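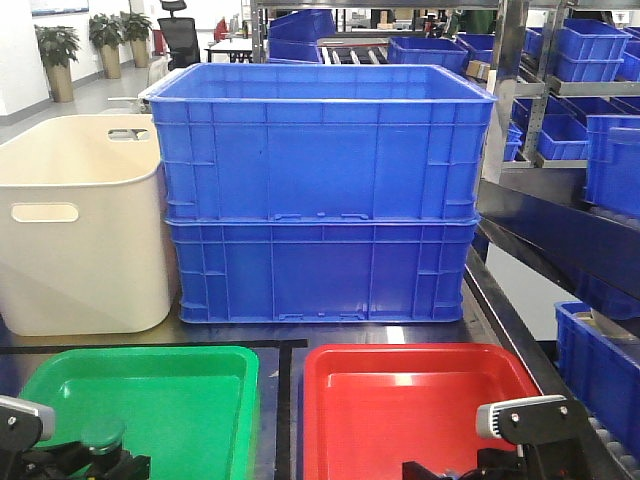

Blue crates, cream bin, two trays.

Print this post
E-mail this to a friend

So we're moving in August! Eight years in this apartment and I still find cupboards I'd forgotten. Frida says to start with the books – I started with the spices, naturally.
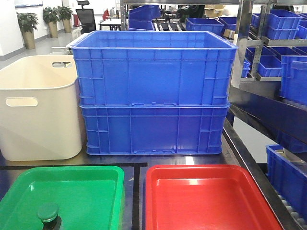 The blue stack again.

Marlina has promised me her van for two trips, and I've promised her dinner (she picked noodles).
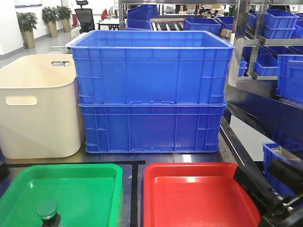 2 min read

Next job is canceling the internet, which I've put off all week. Wish me luck on hold!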